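CLOTLOW TO OPEN SHARED LOUNGE AND LISTENING HALL IN KURTULUŞ

Secondhand seating, a proper sound corner, free entry. Doors open in November.

FOR IMMEDIATE RELEASE

Quick facts for editors

Who: Clotlow, furniture reuse and lending, with hall partner Bastow
What: a sit-down hall for reading, music and small gatherings, plus a lending shelf run under the name Prodeden
Where: Kurtuluş, ground floor, step-free from the street
When: fitting out now, open to the public in November
Cost: free to come in and sit. Lending is by membership, 11 a month

Furniture and fittings are going in piece by piece. No delivery day, no grand reveal. Seating came first, then the speaker, then the black gloss pieces, which show every fingerprint and have already been wiped more times than anyone planned for.

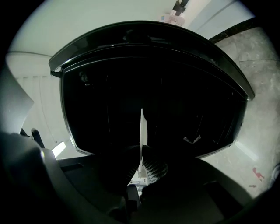 What is in the hall

Mostly seats. A white fluffy armchair, rounded like petals, with a pale yellow seat cushion. Black chair with thin metal legs. More coming from the Clotlow store – 3 sofas are promised, two confirmed, the third still being reupholstered and the fabric is late.

A dark wooden cabinet stands against the wall and stays there. Clotlow looked at moving it and decided against. It will hold board games, spare cushions and the lending register.

The floor is gray marble with white veining, polished. Looks great, loud underfoot. Bastow has asked for felt pads under all chair legs and for rugs in the listening corner before opening. Rugs are being picked this month, suggestions welcome but please no shag. Visitors with strollers and wheelchairs should find it easy going.

Seating will not be fixed. Groups can push chairs together and are asked to put them back after, or at least clear the path to the door. A floor plan will hang by the entrance for anyone who wants to know where things are suposed to go.

Appliances and power

Tall black pieces go where the outlets are, so the outlets have decided a good part of the layout. Clotlow is using power strips on the floor while everyone works out who plugs in what. By opening day cables will run along the walls under covers. That job belongs to Bastow and is the last big item on the list.

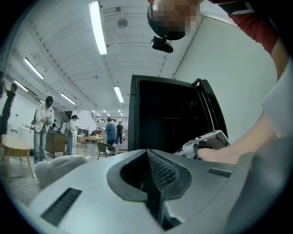 The rule agreed between the two partners is simple enough. Anything with a door gets room to open it all the way, and nobody should have to step over a cord to reach it. Two layouts were drawn up and dropped for breaking one half of that or the other. The third is the one going in.

Prodeden, the lending shelf, gets a spot of its own nearer the entrance. Books, records, lamps, small tools, extension cords, folding tables. Members can borrow 2 items at a time for up to three weeks. The opening stock is 500 items, all donated and all checked by Clotlow before they go out. Electrical items are tested and tagged, anything that fails is recycled and not put back on the shelf.

Donations are open already. Please, no mattresses, no TVs, no glass tabletops. Books in any language, hardcovers especially as they survive lending better. Chairs must take an adults weight. If in doubt send a picture first.

The listening corner

One tall black loudspeaker with a speckled finish for now. The evening program is records brought in by visitors, played start to finish, talking allowed but kept low. Sound levels will be set with the upstairs neighbors before the first evening, and music stops at nine. No amplified live music this year. Acoustic sets maybe, ask.

The armchair has ended up next to the speaker and will probably stay. It was meant for the reading end. Everyone who has sat in it wants it left where it is, so the reading end gets one of the sofas.

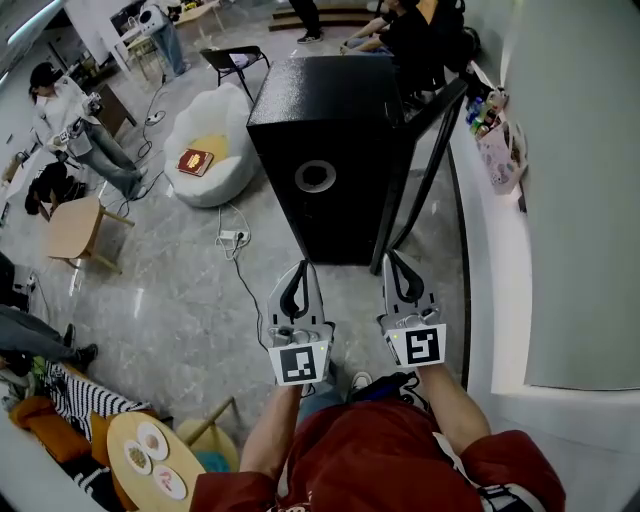
KURTULUŞ, 13 September 2023 – Clotlow today confirmed that its shared hall in Kurtuluş will open to the public in November, following an agreement with Bastow covering the lease, cabling and daily opening of the space.

The hall is meant for people in the neighborhood who want somewhere to sit that does not come with a coffee bill. Tables can be reserved for homework groups, reading circles and repair evenings, everything else is first come. There is no kitchen service. Bring a flask.

"We lend furniture to people setting up a home, and they kept asking if they could come sit on it first," a Clotlow spokesperson said. "Now there is a room for that. Most of what's in it can be swapped out or taken home on loan, apart from the cabinet, which took one look from the movers and is staying."

Bastow will hold the keys and look after the building. Clotlow supplies and maintains the furniture and rotates it with the seasons. Prodeden keeps its own register and its own opening hours, to be posted at the door and online once set.

Membership for the lending shelf opens together with the hall. Forms are on paper at first, online sign-up to follow. Concession rates for students and retirees, details to come in the next release.

Press visits can be arranged before opening, mornings preferred. Please give us a little notice – furniture will still be moving around and some of it is heavy. Flat shoes, that floor is polished.

Media contact: Clotlow press desk, by phone or through the contact form on the Clotlow site. Floor plan and list of accepted donations on request.

ENDS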